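Dalva Brandão answers her door with a dish towel over her shoulder, and for a second I think I've come at lunchtime. I haven't. She's been wiping down a play kitchen.

"Come in, come in, watch the little plates," she says, and I do watch the little plates, mostly, though I'm fairly sure I kicked one under the radiator.

I first heard about Dalva from a friend whose daughter goes to the Zendadari playroom, where Dalva has looked after the toys for five years. She cleans them, mends them, and decides what goes out on the floor and what goes back in the closet. The pretend kitchen is her favorite corner by a mile. Mine too, if I'm allowed one. I had a cardboard stove when I was small, with burners drawn on in crayon, and I cooked on it until the top caved in.

I ask her what makes a good toy stove and she doesn't have to think about it.

"Knobs," she says. "Everybody shops for the accessories - the food, the tiny salt shaker - and the kids go straight for the knobs. If there's something to turn, they'll turn it. You could take away every piece of food in that kitchen and they'd be happy for an hour."

She likes the white stove best, she tells me, and she likes that it's plain. There was a bright pink one before it, bought secondhand in Hodov, with stickers on every surface. The stickers peeled, the kids helped them peel, and by the end it looked like it had a skin condition. (Her words! I would never.)
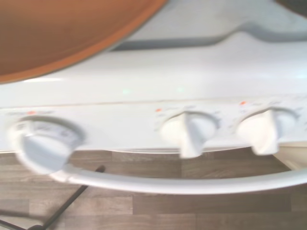 The white stove with the orange-brown pan. The big dial is on the left.

"The big dial is the one they fight over," Dalva says. "There are three knobs, so you'd think three kids could share. No. They all want the big one. I've seen a four-year-old give up a whole plastic chicken to get a turn at it."

What do they think it does? She laughs at that. One boy told her it was for "how much hot." A girl named it the soup clock, and that's what everyone at Zendadari calls it now, grown-ups included. The other knobs don't have names, and Dalva feels a bit sorry for them.

The pan gets a lot of love as well. She pairs it with the white stove because the color shows up so well against it, and because she's fond of anything that looks like clay. Her grandmother cooked in clay pots back in Siqueira, and Dalva still makes beans the same way on weekends, at a full-size stove with, she points out, much less interesting knobs.

I want to know about the cleaning. I've tried to get dried yogurt out of a toy oven myself and I did not win.

"Warm water, a drop of dish soap, an old toothbrush," she says. "Then a dry cloth, right away. The flat parts are easy. It's the grooves and the edges around the knobs that collect everything. Play dough, mostly. Once a raisin, and I don't want to talk about the raisin."

She's careful around printed numbers and lines on any toy, and never uses a scrubbing pad on them. She learned that from Hanane Hegazy, who ran the playroom before her and who once scrubbed a toy cash register completely blank. Hanane still drops by, apparently, and still gets teased for it.

We get onto money, as everyone does. The last big refresh of the kitchen corner was in March, and it came to 578 dollars, with a rug and new shelves in there too. Dalva thinks that was too much. She would have skipped the rug. Most of her best pieces come from the Tandura swap sale, where she has a rule about never spending over 50 dollars in one go, and another rule about never bringing her husband, who comes home with puzzles.

"He buys them with pieces missing," she says. "He says it makes them harder."

Before I go, she asks if I'd like to play. I'm 36 years old and I had somewhere to be, and of course I said yes. I made her an imaginary omelet. She told me it needed salt, then reached across and gave the soup clock another turn.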